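Lirley Hand-Held Gripper, Two-Finger, Textured Pads
Paquette Tool Supply — Grippers and End Tooling

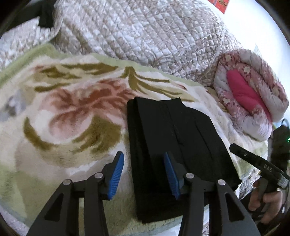 Blue textured pads at a folded garment on long-pile fleece. Second hand-held unit at right.

Overview
The Lirley is a two-finger hand-held gripper for recording manual handling tasks and for checking finger geometry before it goes on an arm. The operator works the fingers directly, and the wrist camera records the approach, the close and the release from the tool side. The same finger set bolts to the Ketadex arm flange with the adapter listed below.

Fingers and linkage
Each finger is a black angular arm with a cutout window in the body. The linkage turns on silver pivot screws. Check these for play before each session and tighten by hand only. Over-tightening slows the return and shows up in the recording as a late release.

Pads
Pads are blue with a ridged inner face. They are sold in pairs and should be replaced in pairs. Lint packs into the ridges after work on fleece or pile blankets and cuts grip on smooth cloth. Brush out dry. Do not use solvent.

Soft goods comparison
Thérèse McKinnon ran the Lirley against the Laltitz flat-pad gripper in April, using folded clothing on a fleece blanket. Each tool made 40 pickups with 6 garments, folded the same way each time.

Lirley, ridged pads: picked up the full stack more often on thick folds. Tended to take blanket pile with the garment when the pads closed low.
Laltitz, flat pads: cleaner release, less pile caught. Lost the bottom layer on heavier stacks.

Neither tool did well when it came in square to a fold with no lifted edge. Coming in from the side with one pad under the bottom layer worked better for both. For bedding and other long-pile surfaces we suggest the Lirley with a higher closing point. For thin shirts on a hard table, the Laltitz is the easier tool.

Camera notes
The wide lens bends straight edges near the border and darkens the corners. Run the lens correction file before comparing finger positions between tools. Dark cloth needs more exposure than the default setting — fold lines are hard to pick out otherwise.

Two-handed use
Order 2 units and set left and right in the controller menu before pairing. Keep cables behind the wrist. A cable across the work surface will drag soft items.

In the box
Gripper, one pair of pads fitted, one spare pair, hex key, cable.

Sold separately
Ketadex flange adapter
Laltitz flat pad set (fits Lirley fingers)
Pad service kit, recommended every 400 cycles on pile fabric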